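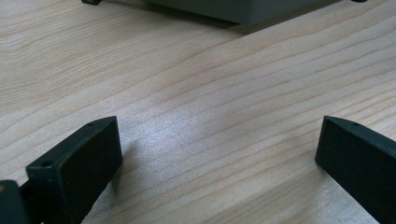 The draft reply to the licensing consultation was settled this morning, save for paragraph nine, and will be sent to the Ilcombe office before the end of July. Anum Soomro had marked her copy in green and Atif Siddiqui his in pencil, and the two sets of remarks agreed more often than either had expected. We worked at the table with the long wavy grain, the pale wood turning nearly white where the light fell on it, and I found myself following the darker streaks while the question of renewal periods was argued for the third time. The Association's position remains that certificates should run for their present term and that the home visit should be kept.

Paragraph nine concerns temporary removal orders. Members at Illik have written strongly against them, and a few of those letters I would not wish to see printed under our name. One claims that the whole consultation was drawn up in advance to empty every gun cabinet in the district. I have replied to the writer that I sat through the meetings in question and saw no sign of it, and that the Association cannot put forward a claim for which it holds no evidence. He is entitled to his view and will no doubt send his own letter.

The proper objection to the orders is a narrower one. As drafted, an order may be made on the word of a single complainant, the holder need not be told the grounds, and there are 90 days before any hearing. Siddiqui would accept the orders if the hearing came within a fortnight. Soomro would accept them with a right to be represented and a written statement of grounds at the time of removal. I should like both. Valentin Bogdan, who was on the telephone from Stilembridge for the first hour, asked that we say plainly that there are cases in which guns ought to be taken from a house the same evening. I agreed to this at once and the sentence has gone in at the head of the paragraph, where it cannot be missed.

There was some discussion of who would store the guns while an order was in force. The Cormier range has a secure room, but it was built for club guns and holds four cabinets. Tanveer Virk has asked the range for its terms and has had no answer. The draft says only that storage should be at public expense and that the owner should receive an itemised receipt, with the condition of each piece noted. A member lost the use of a good side-by-side two winters ago through damp, in a store that was thought perfectly sound, and the matter is still being argued over by letter.

After lunch I went through the survey returns. We have roughly 200, fewer than last year, and the Stilembridge branch accounts for a large share of them. Delay in renewals is the chief complaint, as it always is. Several members report that their surgery now charges for the medical letter, and that the charge differs from one practice to the next. I have asked Soomro to draw these together in a short annex without names or addresses. The returns from Illik are to be set out separately, at that branch's request, though I doubt they will show anything different.

Atif Ghumman called at half past three to say that he would not sign the reply if it supported home visits. He regards them as an intrusion and believes that most of the branch secretaries are with him. I reminded him that the visits were supported at the spring meeting by a clear margin and that the minute records his own vote in favour. He said that he had changed his mind – which he may do – and that he wished this to be recorded. It has been. His name will be left off the covering letter and no remark will be made upon it.

I remain uneasy about the length. The reply stands at eleven pages, and an officer with a tray full of such papers will read the first two. Virk has offered to prepare a one-page summary. I have accepted, on the condition that it uses the same words as the full text wherever the orders are mentioned.

Letters to write tomorrow: Cormier range, again, regarding terms; Bogdan, with the revised paragraph nine; the hall at Ilcombe, to ask whether the small room may be had for the September meeting and whether the heating has been seen to.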